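Plulleck ouvre sa collecte de gestes : 1102 démonstrations déjà enregistrées pour Flara

Hellwig, le 10 octobre 2026 -- On me demande souvent à quoi ressemblent nos journées chez Plulleck depuis que le projet Flara est lancé. Eh bien, on transvase. Beaucoup !

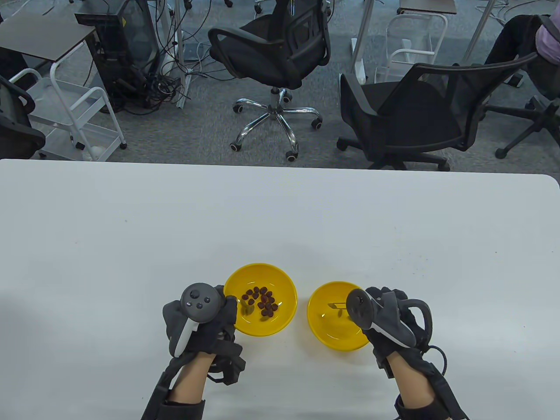 Je vous jure qu'on y prend goût. Le principe est tout bête : une personne enfile les gants, prend une manette dans chaque main et refait la même petite tâche, encore et encore, pendant que le système enregistre ses mouvements. Des petites pièces brunes, des bols jaunes, une table blanche, et c'est parti. Flara apprend ensuite à partir de ces exemples, les bons comme les ratés (on garde les ratés, j'y tiens, ils nous servent énormément).

Nous en sommes aujourd'hui à 1102 démonstrations, et chaque séance en compte 100 au maximum. Au-delà, les poignets fatiguent et ça se voit tout de suite dans les données -- les gestes deviennent brusques, on saute des étapes. On s'arrête donc, on va boire un café, quelqu'un d'autre prend la place.

Avec notre partenaire Gurnley, qui s'occupe du tri et de l'annotation, nous passons maintenant à la vitesse supérieure. Dès janvier, trois postes d'enregistrement tourneront en parallèle dans nos locaux de Hellwig, et nous ouvrons 140 créneaux à des participants extérieurs. Aucune expérience demandée ! Gauchers très bienvenus, il nous en manque cruellement.

Les premiers jeux de données seront proposés aux laboratoires qui en feront la demande auprès de Gurnley. Pour réserver un créneau ou venir voir une séance, il suffit d'écrire au service presse de Plulleck. Prévoyez des manches courtes, les sangles se règlent mieux sur l'avant-bras nu.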